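Herker Opens Free Winter Computer Lending Program for Pernmont Families

PERNMONT, 25 Nov 2020 - With so many of our neighbors doing their schoolwork, doctor visits and job hunting from the kitchen table this year, Herker is very happy to share that its home computer lending program is open to every household in Pernmont and Tanside, starting this week.
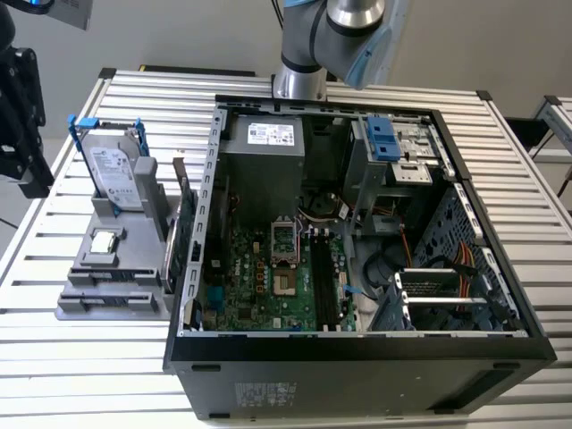 A desktop computer, opened up on the workbench

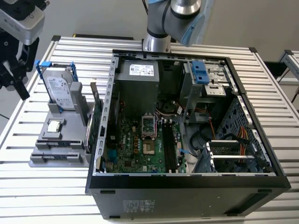
Applying should feel as easy as borrowing a library book, Ivana Ocampo explained, and families who have already spent months sharing one phone between two or three kids shouldn't have to fill out a stack of forms to get some help. She added that she would love to hear from grandparents too, who so often tell us they don't want to take a computer away from a child (please, do call!).

The program began in September as a small trial in the Escobar neighborhood, where 599 households signed up, and the response was so warm that we decided to carry on through the winter and open it to both towns. We hope to reach 2,000 households by the time school lets out for summer.

Each loan runs for 7 months and comes with a monitor, a keyboard, a mouse and a printed guide in large type. There is no fee and no deposit. Households may borrow up to 2 computers, and anyone who can't get to our Pernmont office may ask for doorstep delivery when they apply.

Applications are taken by phone or at the front desk, weekdays from morning until late afternoon. The office will be closed on Thanksgiving and the day after.

Press contact: Ilir Hoxha, Herker, Pernmont office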